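Visit report: tag management open day at Wasberg

We went to the open day at Wasberg mainly to find out how other small teams handle tracking code across more than one site. Our own setup has grown over the years, with scripts pasted into page headers, footers and a few templates that are no longer on anyone's list. The invitation promised a morning of talks and an afternoon of hands-on sessions, and the schedule was kept.

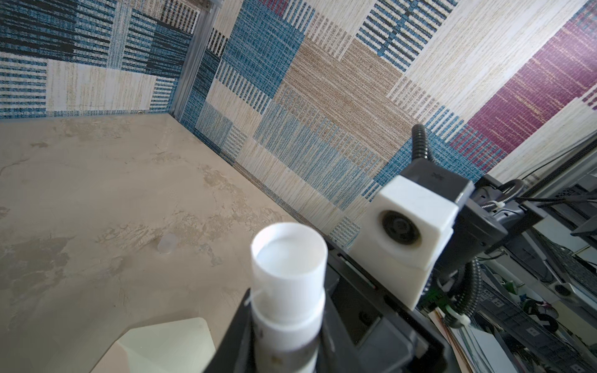 ILLELL, October 30, 2019

Registration was on the ground floor and the talks were one flight up. The first talk covered consent banners and load order. The speaker showed a test site where the analytics script fired before the visitor had made a choice, then moved the script into the container and set it to wait for the consent signal. The change itself is small. Finding every page where the old script had been added by hand took much longer, and that part matched our own experience.

The second talk was a migration case from Arain, a mail-order company with 67 landing pages. Of those, 66 were moved to a shared header template. The remaining page belongs to a partner portal and still carries its own code. They left the old and new tags running side by side for two weeks and compared the numbers each morning. Page views were doubled in the reports during that period, so they sent the test data to a separate property. We should do the same.

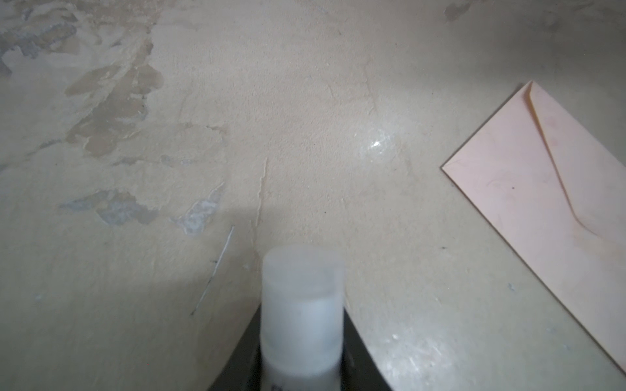
Surface detail, Illell.

After lunch we joined the session on Seder, the tag checker that Wasberg is building. You give it a site map and it lists which scripts load on each page, in what order, and whether they sit in the header or the footer. It does not yet follow pages behind a login. Exports are CSV only. A new version is planned for March, with scheduled checks and an email when a script goes missing – the feature most people in the session asked for.

We ran it on our own campaign site. It flagged an old chat widget on the contact page and a conversion tag that loads twice on the order confirmation page. The second one would explain why our ad reports and our order system do not agree.

Practical notes: the wireless network was slow in the afternoon, and the session rooms were full, so sign up early if you go. Slides will be sent to everyone who registered. There was no sales pitch beyond a price sheet at the exit.

To do on our side:
Remove the duplicate conversion tag.
Take out the chat widget.
List all scripts that are still pasted into single pages.
Ask Wasberg for a Seder trial account.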